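About Sandau Language School

Sandau is a small evening school for adults who want to learn German or Korean. Soo-ah Koo opened it in May with one class and 10 students. Now we have 82 students, and our lending shelves hold 700 books and readers in the two languages. 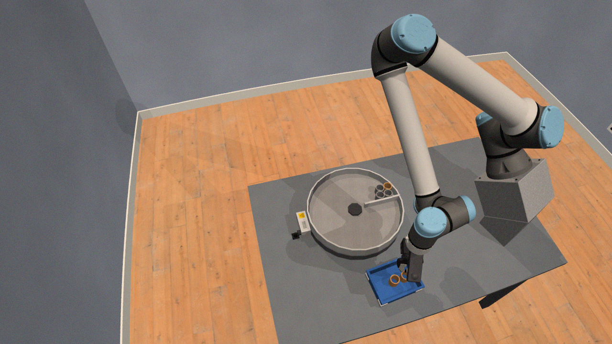

Plank floor and blue-gray walls.

Our teachers learned their second language as adults too, so they know the feeling of forgetting a simple word. Kwesi Ankrah teaches the German beginners. Eun-ji Cha takes both Korean groups and the Saturday-free reading circle, which meets at 6:30 pm.

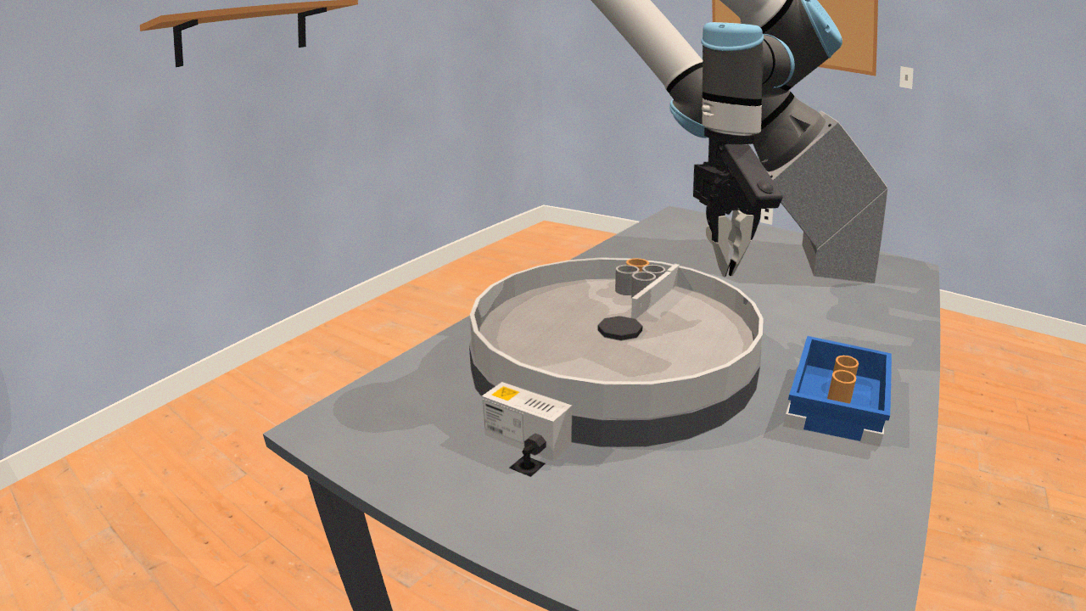 How we teach

Lessons are 90 minutes long, with a short tea break. We speak first and write after. Grammar is explained in plain English, and homework is never more than one page.
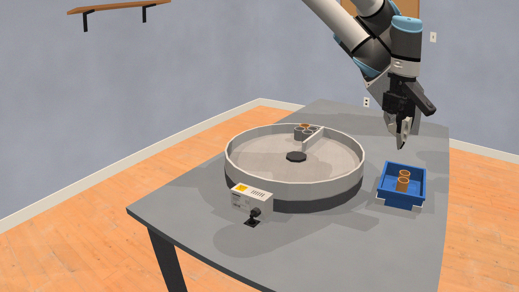 Joining us

You can visit one lesson without paying. Please write to Adaeze Chukwu at the office and tell her which language you would like to try. She will answer you with the programme and the fees for the next term.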